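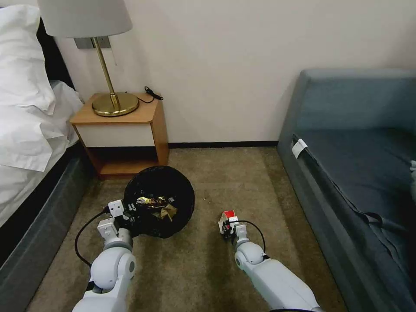
The Rulebook for the Robot in Room 342

There is a document going around the hotel trade called the Okville guidance. It runs to 26 pages, it has a blue cover, and it tells you how a two-armed robot ought to behave in a guest bedroom. I have read it twice. The second time was to check that I hadn't missed the chapter on trash.

I hadn't. Trash gets one paragraph, on page 19, under "Miscellaneous items." The robot "should identify discarded articles and place them in a suitable receptacle." That is the full text of the rule. Anybody who has ever cleaned a hotel room can tell you the trouble starts with the word "discarded." A foil wrapper in the wastebasket is trash. A small box held just above the carpet between the bed and the sofa might be trash, or it might be somebody's allergy pills.

Human housekeepers have a rule for this, and it is older than any of the machines. If it's in the basket, it goes. If it's anywhere else and you have the slightest doubt, you pick it up and leave it where the guest will find it. Renato Escobar taught that rule to new hires for years before he was put in charge of robot trials at the Gunotum, a business hotel with more conference rooms than charm. He asked the authors of the guidance why it wasn't in there.

"They told me it was an implementation detail," he says. "I've had guests crying at the front desk over an implementation detail."

The guidance is much happier talking about force. Four pages cover how hard a gripper may squeeze and how fast an arm may swing when a person is in the doorway. I have no quarrel with any of it. An arm that stops when it bumps a shin is a good arm. But a stay-over room is usually cleaned while the guest is out, so the shin is at breakfast. What the guest has left behind is a coiled cord on the nightstand, a sock under the duvet, and something small and light-colored on the sofa cushion that could be a receipt or a hearing aid.

The makers say the learning systems will sort this out. Fu, which supplies the software for the Gunotum trial, points to a log of 2656 pickups and a low rate of what it calls misplacement. I asked how misplacement was counted. A pickup is marked as misplaced if a guest complains. By that measure, the guest who gets home, can't find her earring and blames herself is a success for the machine.

Escobar keeps his own tally, on paper, and it only covers things that ended up in a basket and shouldn't have. He won't give me the figure – his contract has views on that – but he will say it isn't zero, and that the guidance has no column to write it in.

Then there is the matter of tight spaces. The rules ask for "adequate clearance" around furniture. Hotel rooms are built by people who hate clearance. The gap between a bed and a sofa is often just wide enough for a wastebasket and a pair of knees, and that is where the crumbs land. A robot that kept a proper distance from everything would clean the middle of the room very well. So in practice the arms go in over the carpet, past the duvet on one side and the upholstery on the other, and the operators tick "adequate" because the form won't submit without it.

Momon, a rival group of operators, has put out a draft of its own. It is shorter and in some ways better. It wants any object picked up from the floor to be held and shown to a person on a screen before it is dropped in the trash, unless it is plainly a food wrapper. It wants the basket's contents kept in a labeled bag until 2 days after checkout. It also wants one named human on every shift who is answerable for what the robot throws away. The makers dislike that last part the most. If a person has to look at every scrap, they argue, where is the saving?

It's a fair question, and I would like to see it answered in public before the hotels sign anything. My own suspicion is that the saving comes from skipping the look. A housekeeper makes that judgment dozens of times a day and gets paid poorly for it. Take her out of the room and the judgment still has to be made somewhere. The Okville authors have left it to the software, and the software's owners have left it to the complaints desk.

A revised version is due in November. I'm told the section on miscellaneous items will be "expanded," though the person who told me couldn't say by how much. Escobar has sent in his rule again, typed out on a single sheet. He has also asked for a new definition of "receptacle," after an afternoon with an ice bucket that he prefers not to go into.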